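Drindlow Regional Affairs Monitor
User Guide, Section 4: Setting Up a Country Watch

Revised 5/19/20

4.1 Purpose of a country watch

A country watch collects news reports, government statements and parliamentary records that concern one state and its foreign relations. It is intended for desk officers and researchers who follow a treaty, a border dispute or a change of government over a long period. A watch does not replace the daily bulletin, which is compiled by the editorial desk and cannot be altered by users.

Each account may hold two active watches. Additional watches can be saved as drafts, but drafts do not collect material.

4.2 Before you begin

You will need a Drindlow account with researcher access and the name of the desk to which you are assigned. Users with reader access can open a shared watch but cannot create or edit one. Requests for a change of access should be sent to Mirjam Wieser in the Accounts Office.

Note: The country list contains 163 entries. Territories whose status is contested are listed under their own names, with a cross-reference to every state that claims them. The order of the list does not express a position on any claim.

4.3 Creating the watch

1. Sign in and select Watches from the main menu, then select New.

2. Choose one country from the list. If your subject is an alliance or a regional body, choose the member state most closely involved and add the others in step 4.

3. Enter a title of no more than 200 characters. The title appears at the head of every report, so it should be neutral in wording and understandable to readers outside your desk.

4. Under Related States, add any neighbors, treaty partners or mediating governments. Material that mentions a related state is collected only when the main country is also named.

5. Select the source groups you require. Official Statements and National Press are switched on by default. Opposition and Exile Press must be switched on by hand.

Caution: Changing the main country after the watch has been activated erases all material collected up to that point. Export the archive first - see Section 7.

6. Select Activate. The first results normally appear overnight.

The desk name shown beside the title is taken from your account profile. If you have moved to another desk, update the profile before activating the watch, as reports already issued keep the earlier name.
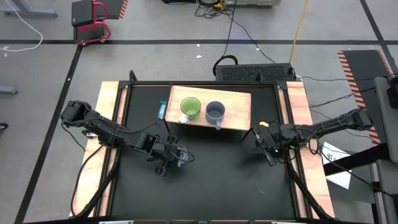 4.4 Setting the language and spelling of names

1. Open the watch and select Names.

2. Enter each accepted spelling of the persons and places you wish to follow, one to a line. Include older spellings where a city or ministry has been renamed.

3. Mark one spelling as preferred. Reports will use this form in headings, while quoted passages keep the form used by the source.

Note: Machine translations are marked with the letter T. They are suitable for sorting material, but a passage marked T must not be quoted in a briefing until a language officer has approved it.

4.5 Alerts

Alerts are sent when a watch records an unusual rise in reporting, such as the recall of an ambassador or the sudden closing of a border crossing. To set an alert, select Alerts, choose Low, Medium or High, and confirm your e-mail address.

Caution: A High setting during an election or a summit may produce a very large number of messages. Desks covering the November sessions are advised to use Medium.

An alert reports the volume of coverage only. It is not a finding that an event has taken place, and it should not be forwarded outside the desk without a second source. Questions about the wording of alerts may be addressed to Lorenz Egger at the editorial desk.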